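February, still dark at 6:40

Woke before the alarm because the radiator in the back bedroom was knocking again. I bled it with the little brass key and got half a cup of brown water out of it, then a long hiss, then nothing. It went quiet. I stood there in my socks for a while and decided I was up.

I had meant to spend the day on the boxes from Rosenthal Street, and I did, mostly. There are eleven months of me saying I would do it. Dad's papers came here in the back of Emmanuel's car last spring and have sat under the window ever since with a blanket over them, so that guests would think they were a bench. One guest did sit on them.

Coffee, toast with the end of the plum jam. Started with the box marked HOUSE, which had almost nothing about the house in it. Water bills, a warranty for a freezer we got rid of when I was in high school, a road map of Ohio with a route marked in pencil to a place I don't recognize. Under that were his garden notebooks. I hadn't known he kept them past the first couple of years. They go from 1994 to 2000, one notebook for each year, the same green covers, and then they stop.

I read the first one straight through. He was not a writer. Most entries are a line. "Peas in, rain." "Frost got the squash, my fault, should have covered." "New hose from Sarik, leaks at the fitting, took it back." Sarik was the hardware store on the corner by the bus depot, and he must have written that name forty times in one summer. He never once wrote down what he thought about anything except the weather and the hose. But he wrote down the first tomato every year, with the date and what it weighed on the kitchen scale. The one in the first notebook was 467 grams. He underlined it twice. I remember that scale, the orange one, and I remember not being allowed to touch it.

He used grams because the scale had come from Plusasik, the mail order place Mom liked, and it only did metric. He complained about it for years and never replaced it.

By ten I had the notebooks in order on the floor and had done no actual sorting. The rule I set myself was three piles, keep, shred, ask Corinne. The ask Corinne pile was the biggest one by lunch.

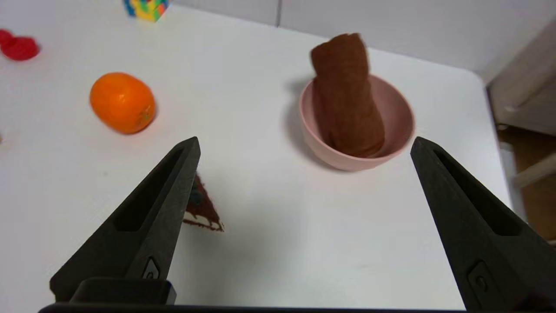
Corinne called at noon, before I could call her. She wanted to know if I'd found the deed to the cemetery plot, and I had not. She thinks it was in the desk. I think the desk was emptied when the house was sold and whatever was in it went into the box marked MISC, which I haven't opened. We went back and forth on that. Then I read her some of the garden entries over the phone and she was quiet, and then she asked if there was anything in there about the pear tree.

There was. It's in the 1997 notebook. I found it while she waited. "Pear from nursery, planted by back fence. C. held it straight." That's all of it. She says she remembers holding it and that he told her not to move and then went inside to take a phone call, and she stood there holding a tree upright for what felt to her like an hour. She was nine. I have no memory of it, so I must have been at a friend's or else indoors reading. She asked me to put that notebook aside for her and I said of course. I wrote her name on a slip and put it inside the cover. Corinne Okafor, her whole name, as if there were another Corinne.

The people who bought the house took out the pear tree. I didn't bring it up and neither did she.

Soup for lunch, the lentil from the freezer. Too much cumin. I keep making it with too much cumin.

Afternoon was the HOUSE box again and then half of the one marked TAXES, which really was taxes. Everything in there can be shredded. I checked the county's page and seven years is plenty, and some of these are older than my marriage. One envelope had 1083 written on the front in his handwriting, circled, no other mark, nothing inside. I turned it over a few times. It isn't a house number we ever lived at. It isn't a form that I know of, or an amount that matches anything in the folder. I put it in the ask Corinne pile, then took it out and put it in keep, and then felt foolish and left it on the windowsill.

I took the first load of shredding down to the basement at three. The shredder is the Zovis, the one Emmanuel gave me when his office closed, and it takes six sheets if I'm patient and jams at seven. I wasn't patient. Spent twenty minutes pulling strips out of it with the tweezers from the bathroom. After that I fed it four at a time and listened to the radio. A long program about canals. I learned that some of the old lock keepers grew vegetables on the strip of ground beside the lock and sold them to the boats, and I thought Dad would have liked that job very well. Water on one side, beans on the other, and somebody coming by every few hours who had to stop and wait.

Filled two bags. Tied them and left them by the back steps.

It never got properly light today. At four I put the lamp on and went back to the notebooks instead of the taxes. The handwriting changes in the fifth one. It gets larger and leans more. I don't know if that was his eyes or a different pen. He also starts to leave out days, then weeks. There's a full page in the spring of the sixth about moving the compost, the longest thing he wrote in any of them, with a drawing of where the bins should go and arrows for the wheelbarrow. I followed the arrows with my finger. It would have worked better than where he put them in the end, which was by the garage, where Mom could smell them from the kitchen.

The last notebook is only a third full. The last entry is in September. "Pulled beans. Stakes to shed." There's no reason given for stopping. He lived a long time after that and kept on gardening for most of it, so it wasn't an illness. He may just have run out of things he needed to look up later. Or there's an eighth notebook somewhere in MISC and I'm making too much of it.

Emmanuel stopped by at half past five to return the ladder. He stayed for tea and stood looking at the piles on the floor with his coat on. I said Emmanuel Mosoti, don't you dare step on 1996, and he went around. He told me that when his mother died his brothers burned everything in a barrel in one afternoon, and that he was angry for a year and then wasn't. I asked if he wished he had the papers. He said he wished he had one of them, her recipe for the flatbread, but that she'd probably never written it down, so it wasn't in the barrel anyway.

He took some of the soup home. I warned him about the cumin.

Ate an egg and the rest of the bread for supper. Put the blanket back over the boxes, though there are only three left and it doesn't look like a bench anymore.

Things to do tomorrow. Open MISC and look for the cemetery deed. Call Corinne either way. Buy shredder bags and a new washer for the bathroom tap, the cold side. Ask at the garden center when they get their seed potatoes in, as I have the two raised beds and grew nothing in one of them last year except what blew in.

I weighed an onion on my own scale before I put things away, to see what 467 grams would look like. It took the onion, a lemon and most of a potato. That's a good-sized tomato.

Radiator is knocking again. Going to bed anyway.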